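Speaker notes – Mixing by hand: bowls, handles and the counter under them
Home cooking evening, Fletholm hall. Jul 11, 2022
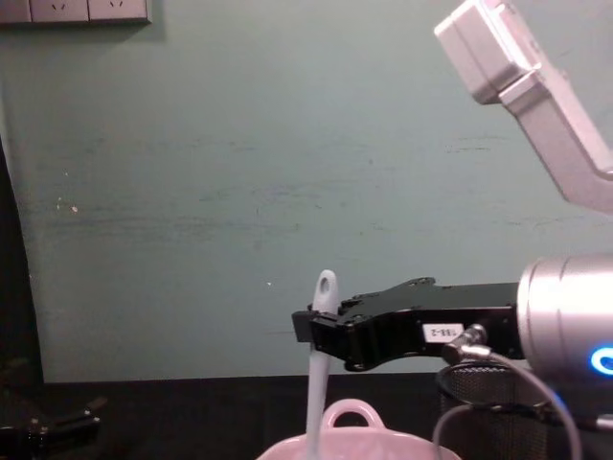 Slide 1. Opening

Good evening. Say where the exits are and that the handout is on the chair by the door. Phones on silent.

The talk runs in four parts: the bowl, the tool, the counter and the washing up. Questions at the end of each part, and keep them short or we lose the tasting.

Start with the reason for the subject. When we ran the beginners' course in March, most of the trouble people had was with mixing. The recipes were fine and the ovens were mostly fine. Batter was left unmixed at the bottom, flour went over the side, and bowls slid across the counter. Mention that the course used the Trurnow recipe booklet, the one with 200 recipes, and that a lot of them say "mix until combined" and leave it there.

Ask for hands: who mixes in whatever bowl is clean? Wait for it. Put my own hand up.

Slide 2. The bowl

Size first. A bowl should look too big before you start. For a pancake batter for four people I want the mixture to come less than halfway up. If it is over halfway, you will stir slowly to keep it in, and slow stirring leaves lumps near the wall.

Shape next. A round bottom is easier than a flat one with a sharp corner. The corner holds dry flour and a straight spoon can't reach it. Hold up the flat-bottomed bowl, then the round one. Pass both along the front row.

Rims. Plain rims pour cleanly. A scalloped rim looks nice on the table but it can send a thin batter off in two directions, so if yours has one, pick a dip in the edge and pour from there. Or use a ladle and don't pour at all. For salad or dough it makes no difference.

Handles. I used to think a handle on a mixing bowl was a waste of space in the cupboard. I have changed my mind. With a handle you can tip and scrape without putting your thumb in the food. The pink bowl on the slide has a loop that stands up above the rim at the far side, and you do have to remember it when stirring fast. Put the loop away from you or off to one side, and stir inside it.

Material. Keep this brief, people get stuck on it.
Steel is light, cheap and noisy. It cools quickly and it slides.
Glass is heavy and stays where you put it. You can see flour left at the bottom.
Ceramic is heavy too, holds the cold well for pastry, chips if you knock it on the tap.
Plastic is light, scratches, and keeps a film of grease if the water isn't hot enough. Cream whips less well in a greasy bowl, and egg whites may not whip at all.

If asked what to buy: one large and one medium, in whichever material you already like. A set of six takes up a shelf and you will use two of them.

Pause for questions. If somebody asks about stand mixers, say that is the autumn talk.

Slide 3. The tool

Lay out the four tools on the table before this part: wooden spoon, balloon whisk, flexible spatula, ladle.

The spoon is for stiff things. Cookie dough, bread dough in its first minute, mashed potato. Don't use it for thin batter, it pushes the liquid around the flour.

The whisk is for thin things and for dry things. People forget the dry things. Whisking flour, baking powder and salt together before any liquid goes in takes a few seconds and does much of what a sifter does. A whisk in stiff dough just fills up with dough.

The spatula is for folding and for the last scrape. Show the fold with the dry rice: down through the middle, along the bottom, up the side, turn the bowl a little. Do it slowly and then at normal speed. Let two or three people try it. Rice is good for practice because a handful of red lentils on top shows how far you have got.

The ladle is for portioning. It isn't much of a stirrer except in soup, where it is fine.

Length of handle matters more than people expect. A handle that is too short ends up in the batter, with your knuckles behind it. Too long, and it tips out of the bowl when you let go. Stand it in the bowl before you buy, if the shop will let you. You want a hand's width clear above the rim.

Holes in the handle. A hole at the top means it can hang, and a tool that hangs gets used. Mine live on a rail to the left of the stove. The ones in the drawer I hardly touch. If the hole is a small oval, check it against your hooks, because some of the thick hooks won't go through.

Grip. For stirring, hold the handle upright with your fingers around it below the top, and move from the elbow. For beating, tilt it and move from the wrist. Most sore wrists come from beating with a grip meant for stirring. Demonstrate both. Ask the room to do it with a pencil.

Say something about light-colored tools. White and pale gray ones show tomato and turmeric stains. The stain is harmless. A day in a sunny window takes much of it out of plastic and silicone. Wood keeps it.

Pause for questions. Usual one: is silicone safe in a hot pan? Answer: read the temperature on the packaging, and don't rest it on the edge of the pan while you answer the door.

Slide 4. The counter

Height. If your shoulders go up when you stir, the bowl is too high. Put it in the sink, on a folded towel. This works very well for anyone short, and for children.

Sliding. A damp cloth under the bowl. Wring it out well, fold it once, bowl on top. Show it with the steel bowl, first without the cloth and then with. The rubber ring sold for the purpose also works – the Clilleck one that I bought is in the box if people want to look at it – but a cloth does the same job.

Where to put things. Dry ingredients on one side, wet on the other, bowl in the middle, trash within reach. I keep a bin close to where I crack eggs so that shells don't travel across the floor. If there is no room for a bin, a spare dish on the counter will do.

Cords and cables. Move them before you start. A hand mixer lead hanging over the front of the counter will catch on a pocket or a child sooner or later. Run it behind the bowl and let the slack lie flat.

The wall. Stir near a painted wall and you will be wiping it. A pale wall picks up marks sideways, at the height where cloths and trays brush past. Wipe with warm water and a drop of dish soap, a soft cloth, light pressure. Scrub hard and you polish the paint, and the shiny patch stays after the mark is gone. Test low down first. I ruined a square of the wall in the old Pimentel kitchen with a scouring pad and had to look at it for years.

Weighing. I will be asked. Scales are better than cups for flour. My own cup of flour has come out very different on different days, depending on whether I scooped or spooned. Set the bowl on the scales, press zero, add, press zero again. Less to wash.

Check the time here. If it is past half past seven, skip slide 5 and go to washing up.

Slide 5. One batter from start to finish

Read out the quantities twice. These are from my card, and the odd numbers are there because I doubled it for this group and then adjusted.

Flour, 305 grams.
Milk, 393 grams, weighed in the same bowl.
Two eggs.
A spoon of sugar, half a small spoon of salt, a level spoon of baking powder.
Melted butter, a good spoonful, added last.

Whisk the dry things. Make a hole in the middle. Eggs in the hole, a little of the milk, and stir from the center outward so that the flour falls in from the edges. It should be thick and smooth before the rest of the milk goes in. Add that in two goes. Butter. Stop when there are no dry streaks. Small lumps are all right and will cook out.

Leave it to stand while the pan heats. It will thicken. Add a splash of milk if it drops off the ladle in one piece.

Pan ready, one ladle each. Hand over to the helpers at the stove and carry on talking.

Slide 6. Washing up

Cold water first for flour and egg, then hot with soap. Hot water first sets the batter and you end up picking at it.

Scrape the bowl before it goes near the sink. A spatula cleans a bowl well enough that the water stays clear for the next thing.

Handles and loops need a brush. Batter dries where the handle joins the bowl, on the underside, and a sponge goes straight past it. Same for the hole in the top of a spoon handle.

Dry ceramic and steel with a towel. Stand wood upright to dry, never flat on the counter. Put the bowls away with the one you use most on top.

Last call for questions. Plates are on the side table. Please bring the pencils back to the front, and take a handout if you missed one on the way in.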